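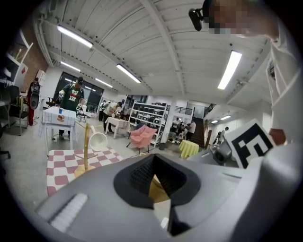

What lights should I put in a shared workshop with a corrugated ceiling painted white?
Long tubes in rows, neutral white, hung off the beams so they clear the ducts. Add a small fixture for any low-ceiling corner.

kdalsgaard
ok so that's the short version I got from the guy at the supply counter. Now the real question. We're taking over a unit in July, brick on one side, white corrugated ceiling, ducts everywhere. Desks plus shelving plus a bench for small wood stuff. Budget for lights is tight. Do I go fluorescent tubes or rip it all out for LED?

Kirsten

sawdust_vega
LED. not even close. The ballasts on old tubes hum and you will hear it at 7 am with your coffee, trust me
- Vega Arrieta

rivas_e
Disagree. If the fixtures are already up and work, leave them. We have 9 tubes going in ours, same type of ceiling, looks fine. Spend the money on a task lamp at the bench, thats where you need it

sawdust_vega
"looks fine" until one starts flickering over the bench

rivas_e
so you swap the tube. two minutes on a ladder

parveenh
Both of you are skipping the layout. White ceiling is doing half the work for you, it bounces a ton. What killed us was tall shelving. Put a big white unit right under a row and got long shadows down the whole aisle. Moved it against the brick, problem gone. Figure out where the tall stuff goes FIRST then buy lights

kdalsgaard
oh that's useful. The plan was shelves in the middle as a divider between desks and bench. Bad idea?

parveenh
Depends which way the rows run. Shelves parallel to the tubes and between two rows, ok. Across them, no. Slanted shelves are worse than flat ones imo, the bottom ones sit in the dark

m_aoun
Slanted shelves are great, you can see what's in them! we have Kandik ones, paid 156 for the set, no complaints. Just don't load them up. a few things per board

parveenh
fair, mine are stuffed

rivas_e
also is there a stair in the unit? area beyond ours is lower and the big fixtures won't fit, ended up with little round ones from Tekberg. dim but its only storage

kdalsgaard
Yes there's a stair. Ceiling past it is low, I haven't measured. Was going to ignore it

sawdust_vega
don't ignore it, that's where people trip. Put a switch at both ends too

m_aoun
+1 on the switch

kdalsgaard
Ok. Leaning keep the tubes for now, shelves on the brick wall, task lamp at the bench. Have 200 left for the low part. Anyone used the Zerkska strips?

sawdust_vega
Used them. Adhesive is junk, screw them in. Light is good though

rivas_e
never tried. Task lamp wise get one with a long arm, the short ones put your own head in the way when you lean in

kdalsgaard
Noted. will measure tomorrow and post the ceiling hieght

parveenh
measure to the bottom of the ducts not the panels!!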